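Desk-end bottle set, remote-controlled humanoid

Hi, and thanks for downloading. I put this set together in May with Fiachra Hennessy, who did half of the driving while I did the other half and most of the complaining. It's one humanoid, one desk and some bottled drinks, recorded while a person steered the arm and hand from the next room. If you want to train a policy on short tabletop reaches, I think you'll like it!

What's inside

522 episodes, split into 2 folders. The folder called gammont has my runs and the one called wynne has Fiachra's. We kept them apart on purpose, because our driving styles are really different (he goes in fast and corrects late, I creep). An episode stops at 35 seconds whether or not the driver is finished, so please don't read "end of file" as "task done." Check the outcome field for that.

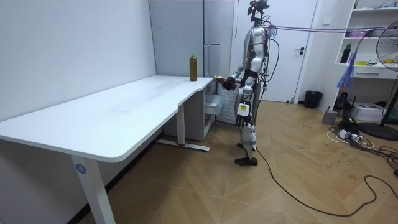

Driving with a headset takes a while to get used to, and my first evening of runs was awful. What I had wrong was depth. I kept bringing the hand in too low and clipping the edge of the desk, so now I tell new drivers to stay high until they're past the corner. With the right arm out over the desk end and the fingers closed around something as small as that little round yellowish-green thing, there isn't much height to spare. Oh, and the left arm isn't driven at all in this set — it just hangs — so you can drop those joints from your action vector.

How it was recorded

Arm and finger targets come from the driver's glove and are logged by Desine, our own little logger. Everything is saved at 80 Hz, commands and measured joint positions both. I'd train on the commands, but try the other way and tell me what you get! The room video comes from a fixed viewpoint and has its own timestamps, so line things up by time and never by row number.
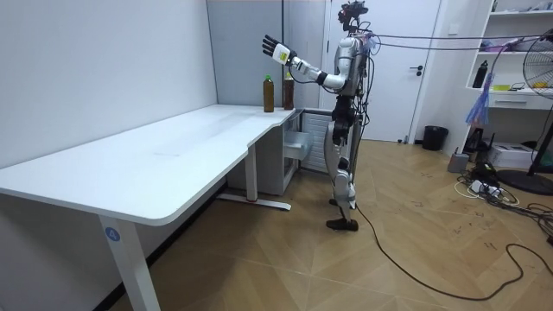 Open hand over the far end of the desk, with the green-capped and reddish-brown-capped bottles below it.

Things to watch out for

Finger readings lag a bit when the hand closes quickly. I left that in. Some episodes also have long pauses where the driver was thinking, and the Hostamik loader will trim them if you set trim_idle to true (it's off by default).

Failed tries are still in there too, marked "miss" in the outcome field. Please keep them if you can — I got better results with them than without. Bug reports are welcome, and if you send one, include the folder name and the episode number.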